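Adaleo travel kettle review: two months in and I've changed my mind twice

I bought the Adaleo back in July, mostly out of spite. I'd just come home from a week in a holiday flat in Dristard where the only way to boil water was a saucepan with a wobbly handle, and I swore I'd never be caught out again. It was £102, which made me wince, but it folds down to the size of a thick paperback and the reviews were glowing.

First impressions were good. The lid clicks shut properly, the handle tucks away underneath, and it comes in a drawstring bag that doesn't feel like an afterthought. The smell, though! For the first few days everything I made had a faint whiff of new wellies. I boiled it through with lemon juice, then with bicarb, then with lemon juice again, and by the end of the week it had gone. If you're sensitive to that sort of thing, start well before your trip.

It holds 400 ml if you fill it to the line, so one decent mug and a splash over. Fine for me on my own, a bit mean if you're sharing (we've had words). You can push it past the line but then it spits, and it spits towards your hand.

Mostly I wanted it for tea. I can live with coffee from anywhere, but a bad cup of tea puts me in a mood until lunch, and hotel kettles do seem to produce bad tea.

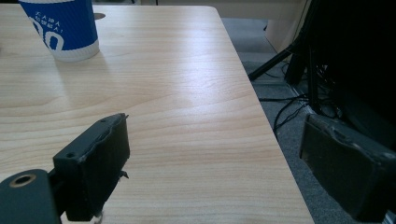 Urance owners on the forum will tell you to save your money, and one of them, Pipkin, replied to my first post to say the Urance boils faster, costs less and has never smelled of anything. The only catch, according to Pipkin, is that it doesn't fold, so you end up stuffing your socks inside it.

Fair enough. I borrowed a Urance for a weekend and it is quicker, no argument. It's also louder, and the lead is so short that I had to make tea crouching beside a skirting board at six in the morning. The Adaleo's lead reaches a bedside table from most sockets, and that matters to me more than speed.

Cleaning is my one real grumble. Limescale collects in the folds and you can't get a cloth in there. I've been using Jafri descaling sachets, half of one at a time, and leaving it overnight on a Sunday. Works well, but rinse it more than you think you need to.

Would I buy it again? At full price I'd hesitate. In a sale, yes, and I'd get the dark green one next time — the cream shows every tea splash.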